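Priseo Offers Two-Arm Kit to Teaching Laboratories
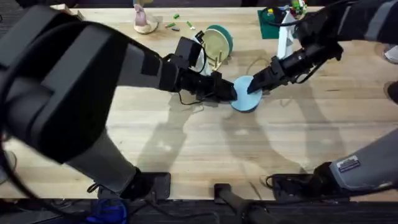

The two arms of the Priseo kit hold a blue disc between them, with a dish rack behind.

Priseo began taking orders in October for a tabletop kit built around two arms and a shared controller. Albertina Sequeira, who directs the program, said the dish rack exercise was chosen with care. "A plate asks both arms to agree," she said. "If one pulls early, the other must give way – and students see it at once."

The kit ships with 22 exercises. Asked about support, Ms. Sequeira said that schools in Plovcombe would be served first. "We would like to answer every call ourselves for the first year," she said.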